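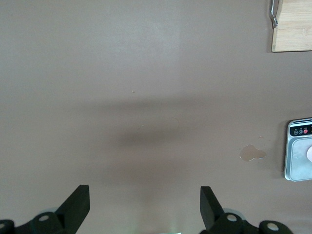 Painting a dining table: grey-mauve or leave the pine alone?

Kaltcombe Home & Garden Forum > Furniture > Tables and chairs

mossyteapot
27 Jul 2022
Hello all, long-time reader and very occasional poster! We've inherited a big old pine table from my mother-in-law and I've fallen for that soft taupe colour that goes a bit mauve in the evening. My husband thinks painting pine is a crime. It has had 14 years of homework, gravy and one unfortunate candle, so I can't see what I'd be spoiling, but I'd love to hear from people who've lived with a painted top. Does it last? And matt or something with a bit of shine?

Rimongate_Ron
Your husband has my sympathy. Sand it back, give it a few coats of oil and it'll see you out. Paint on a tabletop chips, and once it chips you look at the chip every single breakfast.

plumjam82
Oh Ron, you say this every time, bless you! Ours has been painted for six years and I'm still very fond of it. The trick is all in the preparation, I'd say. I washed it with sugar soap, left it overnight, then went over it with 100 grit and a finer one after, then primer, then two thin coats with a little foam roller. Matt does show greasy fingers, mind, and you do find yourself wiping it more than you'd like.

Rimongate_Ron
Six years isn't long for a table. Mine was my grandad's.

Wendlebury
Bit of both here: we painted the legs and oiled the top, and everyone went home happy. Mossyteapot, if you do go ahead, seal the knots first or they'll come through yellow in a year or so. Ask me how I know, sigh.

mossyteapot
Thank you, all of you, this is so kind. I hadn't thought about knots at all and there are plenty of them. Plumjam, did you put a varnish over yours?

plumjam82
Yes, two coats of clear matt, water-based so it didn't go yellow. It cost me 60 pounds for the lot, rollers included, and I've enough left for a bedside cabinet if I ever get round to it. Do try a sample on the underside first, the colour changes such a lot between morning and lamplight.

Rimongate_Ron
The underside is the one place I'd let you paint it.

mossyteapot
Ha! I read that one out and he cheered. I'm off to get a tester pot tomorrow and we'll see who wins.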